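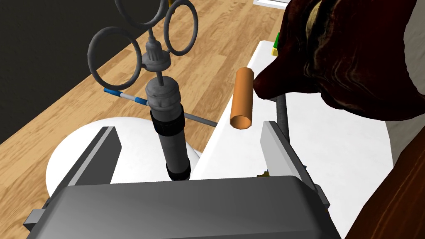
Clungate 750 Roof Rack Tent Platform

The Clungate 750 is a steel platform that bolts to the roof of your truck or SUV so you can sleep on top of it, like a cat. It holds 750 pounds parked. Moving, it holds a good deal less, and the number your vehicle's manufacturer printed in the owner's manual beats anything we say. Please read that page. It's usually near the one about child locks.

We built the first one for Henryk Kaczorowski, whose old rack had begun to sing at highway speed. He described the note as a B flat. The 750 has a wind fairing across the front rail, and Henryk now complains about his tires instead.

What you get

Two side rails, five crossbars, the fairing, and a bag of hardware with 3 spare bolts in it. You will drop two of them in the gravel. The crossbars slide along the rails and lock anywhere, which is handy if your tent was drilled by someone with their own ideas about spacing.

The finish is black powder coat. We were asked for other colors and made a sand one for a while. It looked like primer. It's gone.

Will it fit?

It fits most body-on-frame SUVs with factory mounting points, and crew cab pickups with the Tevel gutter feet (sold separately, sorry). It does not fit convertibles. We've had the email.

Panoramic glass roofs are a maybe. Send us the model and year, and Weronika Borkowska will look it up and tell you no, kindly.

Putting it on

Allow an afternoon and a second person you'd like to stay on good terms with. Torque everything to the card in the hardware bag, drive 100 miles, then torque it again. If you hear ticking over washboard, it's the rear left foot. Snug it up and carry on.

Mileage

It will cost you some. You are bolting a bed frame to a brick. The fairing helps, and taking the whole thing off between trips helps more, though we've never met an owner who does it.

Warranty and shipping

Rails and crossbars are covered for 10 years against cracks and bad welds. Parking garages are not covered. Measure your new height, write it on the sun visor, and believe it.

Ships in two boxes, which may arrive on different trucks. Orders placed in January go out when the coating shop reopens.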